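手持夹爪

日期：3月　　作者：索莱达·苏尼加（Soledad Zúñiga）
打印本文 | 用电子邮件发送

手持夹爪，也有人叫手持式采集夹爪、示教夹爪，指的是一种用人手握着操作的机器人末端执行器。它没有机械臂，手柄上一般有个扳机或者拉杆，人一捏，前面两根手指就合拢；腕部通常装着相机，把手指前方的画面一路录下来。录到的画面和手指开合的数据，后来可以拿去训练真正的机械臂。我头一回听人介绍这东西的时候，脑子里冒出来的是老家捡栗子用的长夹子，说出来还被弗吕迪丝·埃克斯特伦（Frøydis Ekström）笑了半天。不过说真的，原理差得也没那么远嘛！

这个词条由我主笔，我在曼盖特（Mangate）做夹爪对比测试，主要负责软物体那一块，也就是衣服、毛巾、床单之类。所以下面的内容会偏向布料，螺丝螺母那些硬东西我写得少，懂的朋友欢迎来补。

名称与分类

叫法一直很乱。我们内部习惯按手指的运动方式来分：平行式的，两根手指始终保持平行，沿直线靠近或分开；摆动式的，手指绕着根部的轴转，像剪刀；还有多指的，结构复杂，手持的版本我只摸过一次，重得要命，举一会儿胳膊就酸了。

按使用方式又可以分成单手的和双手成对的。成对使用的时候，左右两只得分得清清楚楚，不然后期处理数据会很痛苦（我就干过一次左右装反的事，整整一个下午白录了，龙娅·阿蒙森到现在还拿这事逗我）。有的团队贴标签，有的用不同颜色的手柄，我个人两样都喜欢，最好一起上。

基本构造

各家的设计不一样，可拆开来看，无非是下面这些部分。

手指。布料测试里最要紧的就是它。手指做得太硬，夹薄布时容易只咬住一个角；太软呢，拎起湿毛巾这种重一点的东西又会往外翻。很多设计会在手指中间开一道长槽，受力时能稍微变形，贴着物体走。颜色多半挑得很鲜艳，在画面里跟衣物、桌面一下子就能分开，标注的人会感谢你的。

传动部分。扳机的行程和手指的开合怎么对应，这里学问很大。博斯特伦（Boström）的早期样机扳机行程很长，力道细腻，可是小手的人够不着；后来改短了，够得着了，手感又变得一惊一乍的。我到现在也说不好哪个更好，看任务吧。

相机。一般用广角镜头，画面边缘弯得厉害，第一次看的人常常会晕。广角的好处是手指、被夹的东西和另一只手往往能同时进画面。双手干活的时候，另一只手在哪儿、正在干什么，对训练来说特别值钱。

手柄。别小看手柄！我们比较过的几种手柄里，直筒的最容易做，握久了虎口疼；带弧度的舒服，但换手的时候要重新找位置。

布料任务

夹爪好不好，拿硬方块试是试不出来的，至少试不全。方块你怎么夹它都是方块，衣服就不一样了，你碰它一下，它整个形状都变了。所以叠衣服成了大家都爱用的测试：铺开、拉袖子、对折、再对折、放到一边。听着简单，里面每一步都藏着坑。

拉袖子尤其能看出差别。袖口通常比衣身厚一点，手指要先从边上插进去一点点，再合拢；插得太深会把床垫上的席子一起夹起来，插得太浅一拉就滑脱。人手做这个动作根本不过脑子，换成两根直直的手指，你才会发现自己平时靠指腹的感觉靠得有多厉害。

我们在普雷特科姆（Pretcombe）那一轮对比里，总共攒下1,244段布料操作，长袖衣服占了大头。测试尽量选在普通人家的卧室，床、席子、花被子都照原样留着，实验室那张白桌子太干净了，模型学完出门就傻眼。 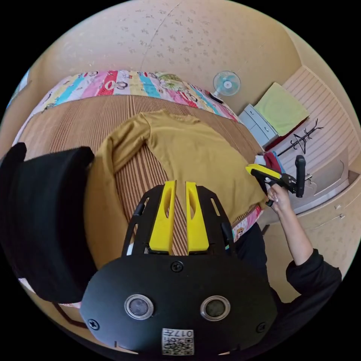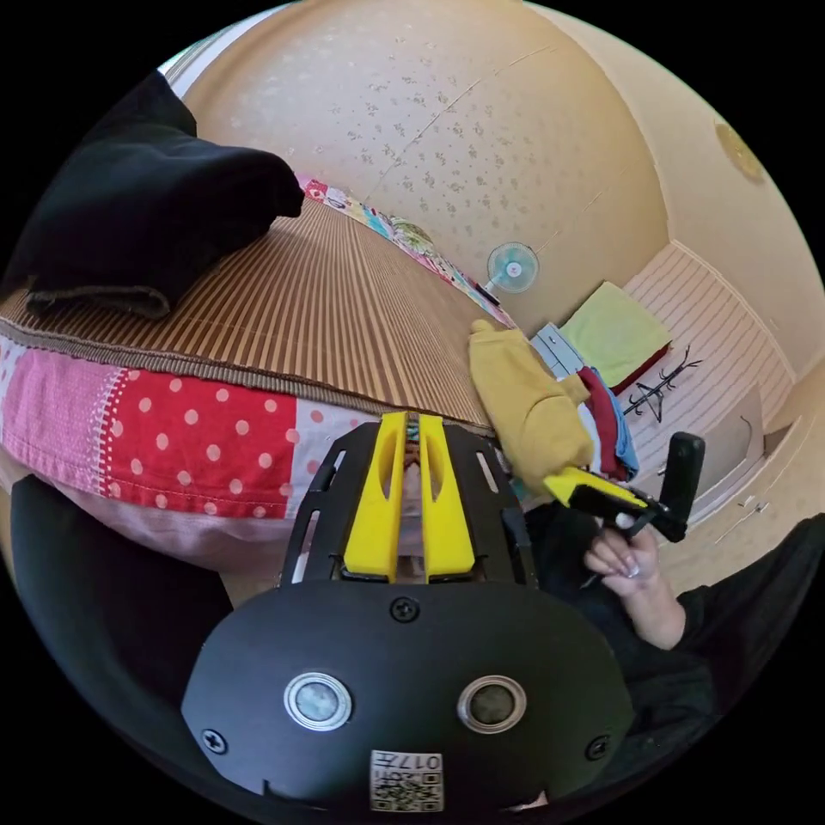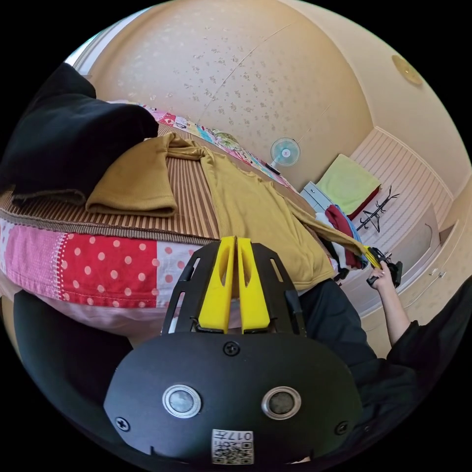

三个画面里都有芥末黄色的衣物和带条纹的床面，近处是一只黄色手指的夹爪，另一只夹爪握在穿黑袖子的人手里；最后一张里，另一只夹爪正夹着袖口。

叠长袖衣服，两只夹爪是不是一定要用同一种型号？

最好用同一种。两边的手指宽度和夹持力一致，拉平袖子时布料受力比较均匀，后面把数据搬到双臂机器人上也省事。如果手头只有不同型号的，可以固定让其中一只负责压住衣身，另一只负责拉袖口，录制时一直保持这个分工，并且在记录里写明各自的型号。

怎么比较两种夹爪

经常有人问我“哪个夹爪好”，我每次都想反问：夹什么？给谁用？一天用多久？下面写的是我们自己的做法，谈不上标准。

先定任务，再定夹爪。顺序反过来的话，人会不知不觉挑那些自己夹爪擅长的任务，我见过太多次了。我们固定的布料任务有4个：拉平长袖、对折毛巾、把散乱的衣服归堆，还有抓起一件衣服换个位置放。每个任务都要换人做，同一个人做久了会自己找窍门，成绩里就分不清是夹爪的功劳还是人的功劳。

接着看失败，别光看成功。滑脱是一种失败，夹多了是另一种，把旁边的东西带跑又是一种。索尔薇·舍格伦（Solveig Sjögren）做了一张失败分类表，一共9类，开始我嫌烦，用了一阵子之后离不开了。比如两种夹爪成功率差不多，一种老是滑脱，一种老是夹多，那改进的方向完全不一样：前一种要在手指表面下功夫，后一种多半得改指尖的厚度。

再就是舒适度。这个很主观，可是非常重要！操作的人累了，动作就会变形，扳机捏不到底，录出来的数据自然也跟着变差。我们让每个人练完都写几句感想，爱写什么写什么。古德龙·达伦（Gudrun Dalen）写过一句“像在用烤肉夹写毛笔字”，我把它贴在工位上贴了好久。

与机械臂的配合

手持夹爪录的数据最后要交给机械臂，那么两边的手指就应当尽量长得一样。几何形状不同的话，模型在画面里看到的手指和实际装在臂上的手指对不上，抓的位置就会偏。蒂西尔哈姆（Tisirham）项目的做法是把同一套手指和相机支架直接装到臂上，等于换了个“手腕”而已，我很喜欢这个思路，省掉好多麻烦的校正。

还有速度的问题。人的手快，而且会突然加速，机械臂跟不上。新手最爱犯的毛病就是甩，拎起衣服啪地一甩，漂亮极了，也完全没法用。教新人的时候我会让他们想象自己端着一碗汤（满的！），动作马上就老实下来了。

另外，人的手腕能转到一些机械臂转不到的姿势，或者说转得到，但要绕一大圈。站在床的一侧伸手去够另一侧的袖子，人会弯腰、侧身、踮脚，臂可没有腰。所以现在录之前，我们会先商量好站的位置，能走两步解决的，就别用别扭的姿势硬够。

控制器方面我懂得不多，只能说个大概。夹爪开合的控制，有的按位置来，有的按力来。布料很薄，手指差不多全合上才夹得住，按位置控制时最后那一小段特别敏感；按力控制要从容一些，但碰到厚外套时反应会慢半拍。弗吕迪丝偏爱后者，龙娅偏爱前者，两个人为这事能从早上争到傍晚，我一般负责去煮咖啡。

常见毛病

手指松动。用久了固定的地方会有间隙，合拢时两根手指一高一低，夹薄布直接漏掉。开工前捏几下空扳机，眼睛盯着指尖看，有错位马上能看出来。

镜头沾毛。录衣服必定遇到，毛衣和绒布最厉害。画面上一团灰影，当时在现场还注意不到，回来一看，想哭。备一块镜头布，挂在腰上，别放包里，放包里等于没带。

标签磨掉。手心出汗，标签又贴在常碰到的地方，没几天就糊了。挪到握不到的位置就好。

扳机回弹慢。多半是进了线头，拿镊子挑出来即可，别一上来就拆壳。我拆过，剩下2颗螺丝怎么都装不回去，最后那只夹爪还照样用了一个月，声音有点响就是了。

尚有争议的问题

手指上该不该加防滑垫，大家意见很不统一。加了垫子，抓滑溜溜的内衬布确实稳，可是松手的时候布会粘着不走，摆放的精度就下来了。我目前的看法是光面手指加一点细纹路够用，不过这个看法过去已经变过好几回，以后大概还会变。

手持夹爪要不要加触觉传感，也吵得很凶。支持的人说布料这东西光看画面判断不出夹了一层还是两层，这点我举双手赞成，叠衣服时夹到两层是家常便饭。反对的人说加了就重，就贵，坏了还不好修，这也是大实话。博斯特伦那边据说在试更薄的方案，等我亲手捏过了再来更新这一节。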